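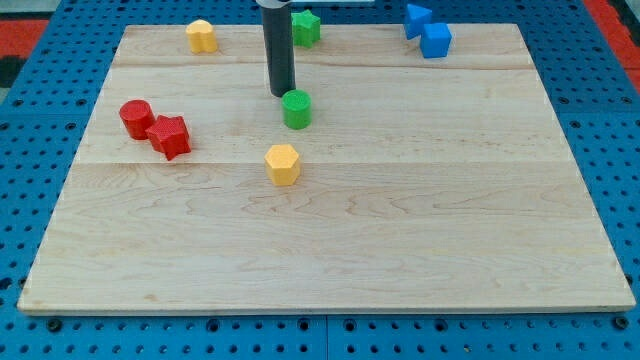 Skallwood Blocks: notes for people who want to use it

Version of 09/06/2019

What it is

Skallwood Blocks is a set of 3476 short clips of a robot arm moving plastic blocks on a wooden board. Each clip comes with a typed instruction, a log of where the arm was told to go, and a yes or no for whether a person thought the instruction had been carried out. There are 50 different instructions. A human steered the arm in every clip.

Please read that last sentence again before citing the set as evidence that robots can tidy up. We have been asked three times whether we would mind it being called "household tidying data". We would mind.

Where it came from

The recordings were made at the Ruvomness workshop over one winter, as part of a project that set out to ask whether a machine could clear a kitchen table. The kitchen table got smaller as the project went on. First the cloth went, then the crockery, then anything soft, then anything see-through. What was left was a flat board and eight blocks in four colours. This is a fair summary of where the field is and I don't think anyone on the project would argue.

The arm is controlled by Gondal, our own set of scripts, and the clips were cut and labelled in Pondex. You don't need either to read the data.

The setup

The board is pale wood, planks joined edge to edge, laid on a blue pegboard table. The arm reaches down to it with a plain dark cylinder. There are no fingers on it. It can nudge a block, drag it a little if the angle is kind, and knock it off the pile of other blocks it was supposed to be left with. It cannot lift.

The blocks are:

red cylinder
red star
green cylinder
green star
blue triangle
blue cube
yellow hexagon
yellow flower

Instructions use these words. Some early ones say "moon" for a shape that we later dropped, and those clips have been taken out. The yellow flower is called "cloud" in a handful of instructions because one of the people typing them thought it looked like a cloud. It does, a bit. We left those in. If your system falls over when a flower is called a cloud, that is useful to know before you let it near somebody's cutlery drawer.

The joins between the planks run across the board and can be seen in the recordings. Some people have asked us to paint them out. Tables have joins.

What a clip looks like

Every clip starts with the blocks wherever the last one left them, apart from the first of each session, when they were thrown on by hand and spread out a little. The instruction is shown to the operator, the operator moves the arm, and the clip ends when the operator presses a key to say they are done. The operator's opinion is not the label. A second person, who had not done the steering, watched the clip afterwards and marked it yes or no.

Typical instructions:

push the red star away from the red cylinder
put the green cylinder next to the yellow hexagon
move the blue cube to the left side
bring everything yellow together
make some room in the middle

The last one was a mistake to include, or else the only interesting one in the set. The two markers disagreed with each other on it constantly, and we ended up keeping both answers for it in a separate column called second_mark. For every other instruction that column is empty.

Files

clips/ holds the video, one file per clip.
moves/ holds the arm log, one text file per clip, same name as the video.
instructions.txt has one instruction per line, with its number.
marks.csv has clip name, instruction number, mark, second_mark and session.
dropped.txt is the list of clips we took out and a word or two on each.

The clock in the arm log and the clock in the video drifted apart in the early sessions. We lined them up by eye. If you are doing anything that depends on the exact instant of contact, use the later sessions, marked "b" in the session column. Don't use the "a" sessions and then write to tell us the timing is poor.

What was taken out

We dropped 103 clips. Most were recordings where the video had frozen while the log carried on. Others had a hand reaching in halfway through, usually to fetch a block from the floor, and the "moon" clips are in there too. The 3476 figure is what remains after this.

We did not drop failures. A block going over the side stays in and is marked no. There are quite a lot of these. I have seen other sets where every attempt succeeds and I would like to know what sort of table they are using.

What people have tried with it

Our own baseline is a small model trained on all but 6 of the sessions and tested on those. It follows the easier instructions tolerably well when the named block is out in the open. Two blocks pressed together are a different matter. Asked to separate them, it tends to push the pair across the board as a unit, stop, and give every sign of being pleased with itself. A toddler gets past this stage.

It also does badly when two blocks share a colour and only the shape tells them apart, and that covers the whole set, given the way the colours are paired. We looked at the runs where it got the right one and in a good many it had simply gone for whichever was nearer the rod. Check for this in your own results. A good score on instructions like "push the green star" may be telling you where the green star usually sat.

We have not put numbers on the baseline here. We had them in an earlier draft, and they were copied into a slide about home robots within the month with the word "blocks" left off.

What it can't tell you

Whether a robot can clear a table. Nothing in this set has to be picked up, and nothing in it is greasy, hot, full, breakable or owned by someone who will be cross.

Whether a robot can sort parts on a bench. I have worked on a shop floor. Parts arrive in a bin, tangled, with swarf on them, and half look the same from above. Eight bright blocks with clear gaps of bare wood to push them into is about the kindest job you could set.

Whether it would work on your table. There is one board, one table and one set of blocks. We did not change the wood. A model trained only on this has every reason to think the world is maple coloured.

How fast a machine would be. The operators were told to take their time, and they did. In the same time as most of these clips you could put all the blocks in a tub by hand and have the lid on.

What it is good for

Testing whether a system can match words to things and then push the right thing in the right direction. That is a real part of doing chores and it isn't solved. It is also handy for checking a new arm controller before you trust it with anything that costs money, and for teaching. Students seem to like it, mostly the clips that go wrong.

If you do get good results, try the instructions again in your own words before you believe them. Swap "next to" for "beside". Say "shove". Our baseline lost its nerve completely at "shove".

Known faults

Instruction numbers in marks.csv start at one. In the arm logs they start at nought. Sorry.

"Left" always means the left as you look at the board in the video. Two operators used their own left for part of one session. Those clips were marked against the video, so they show up as a string of neat, confident failures.

Some videos are darker than others. The lights in the workshop are on a timer.

Using it

Free for research and teaching. If you sell something built on it, tell your customers what it was trained on, in words they would understand. Credit it as Skallwood Blocks and give the version date at the top of this file.

Corrections are welcome, marks you disagree with especially. Send the clip name and what you think the mark should be. Changes made in September or later will go into the next version, with a list of every mark that was altered. Please don't send ideas for adding a mug. We tried a mug.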